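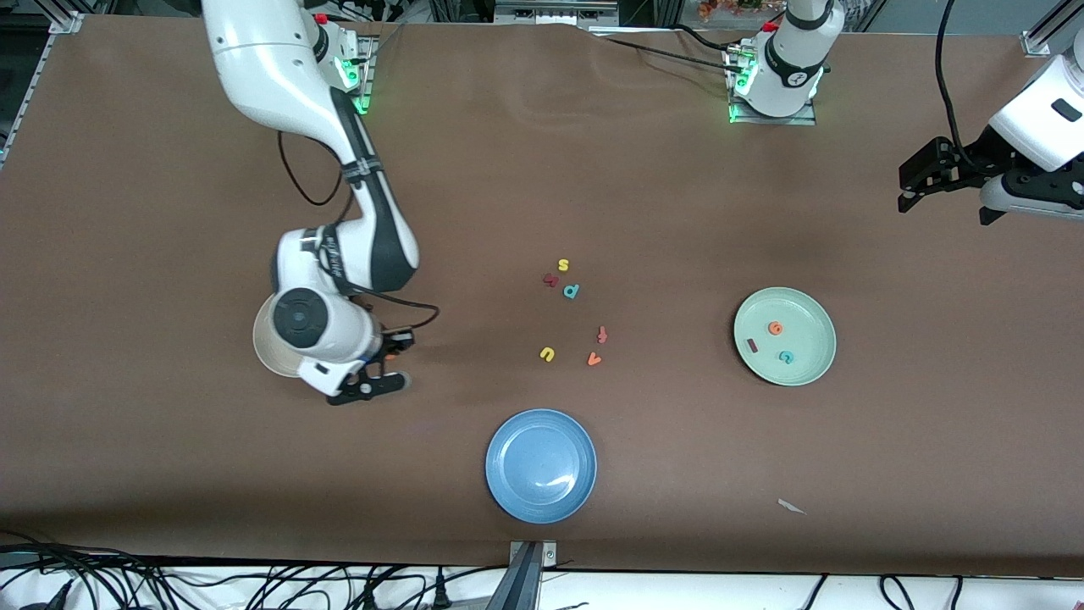 夹爪这件事我拖了快一个月才写，主要是中间反悔过一次，差点又把旧的装回去。

先交代一下背景。双臂这套台子年初搭起来以后，两边一直用的是 Tora 的两指夹爪，便宜，皮实，抓方块抓瓶子都没什么好抱怨的。后来我开始玩泡沫字母，就是小朋友洗澡贴墙上那种，问题一下子全冒出来了！字母又薄又软，平躺在桌面上，指尖得贴着桌子伸下去，稍微低一点就顶到桌面报力矩超限，稍微高一点就从字母上面滑过去，夹了个空气。最气人的是 v 这种带斜边的，夹爪一合，它自己就往外溜。

所以二月份我借来了一对 Plivard 的夹爪，打算认真比一比。任务很简单：桌上撒一小堆字母，旁边摆两个盘子一个碗，让机械臂一个一个捡起来往里放。绿盘子最好放，位置顺手；碗比较讨厌，右臂要把手腕折回来，有时候手腕整个挡在碗上面，俯视相机什么都看不见，只能靠腕部的角度硬猜。

先说 Tora。行程大，合拢快，但是指尖偏厚，捡平放的字母基本靠运气。我给它缠过一层硅胶带，好了一阵子，然后硅胶带自己卷边了……换 Plivard 以后第一感觉是慢，真的慢，我一度以为是控制器参数没写进去。可是它的力控细腻很多，碰到泡沫以后会轻轻收住，字母不会被捏成一团。同样一轮 52 次抓取，我盯着看下来，Plivard 明显省心，失手的大多是字母叠在一起的情况，这个换谁来都头疼。

当然也不是没毛病。它的线出口位置很别扭，线要从手臂中段绕一个大圈再回到手腕，留短了转腕的时候会绷住，留长了就垂下来晃。我前后改了两次走线，现在这个长度算是勉强能接受，桌子底下那一堆黑线就先不管了，等哪天心情好再理（大概不会有那一天）。

控制器这边顺便也试了下 Londdale 的盒子，原来用的是 Mahawong。说实话差别没有夹爪那么大，Londdale 的界面好看，日志导出也方便，可是两只手臂同时动的时候，我总觉得左臂慢半拍。也可能是我同步没配好，改天再测。目前又换回 Mahawong 了，习惯了，懒得折腾。

相机倒是有点小收获。以前我一直把固定相机架得很高，觉得看得全就行，结果字母在画面里小得可怜，n 和 u 转个方向根本分不出来，模型分不出来，我自己也分不出来。后来往下挪了一截，字母清楚多了，代价是左臂中间那段会跑到画面外面去，只剩底座和夹爪。我觉得划算，反正关节角度从编码器里读，又不靠相机看。

还有桌面。棕色这个底我挺喜欢的，黄的橙的青的放上去都还算好认，就是深红色的字母光线暗一点就容易糊进去。反光也要留心，浅蓝色那个盘子会映出顶灯，检测那边有一阵子老把那块白光当成盘子里有东西，空盘子也要伸手去捞一把，看得我直乐。

目前攒了 522 条记录，还没仔细筛。下一步想让左臂也参与进来，比如一只手按住盘子，另一只手往里放，或者干脆让它们拼单词。Plivard 那对夹爪我大概会留下，Tora 拆下来的先收进抽屉，抓瓶子的时候还是要请它们出来的。有人用过更薄的指尖吗？想自己打印一副，材料还没想好，欢迎留言给点建议～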